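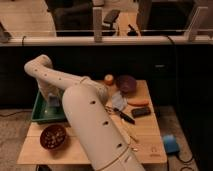
Monday, after lunch

Spent the morning on the table and I'm calling it good enough for now! The green tray stays at the left rear, the dark round bowl goes near the front left corner, and the food sits toward the back where it won't get knocked. Kirsty wanted the bowl inside the tray but then you can't get at it without shoving everything else around, so no.

Please don't top up the bowl from the Parsons bag - that one is 100 g short already and I want to weigh it first. Zofia has the good scale (it reads to 2 decimals, the old one drifts if you so much as breathe near it).

Things to sort before we start again:

Marker or pen goes back in the drawer, Sotiris, you know the one.
Bit of wire or string on the tabletop, needs binning.
Wipe down the wood, seams too. Crumbs get in there and I was picking at them with a toothpick for ages last time.

Remedios is bringing 6 more pieces of fruit tomorrow, a mix of sizes I hope - I asked for small ones and anything with a bit of color. If they're soft, eat them, don't put them out.

Kerstin has the room from four.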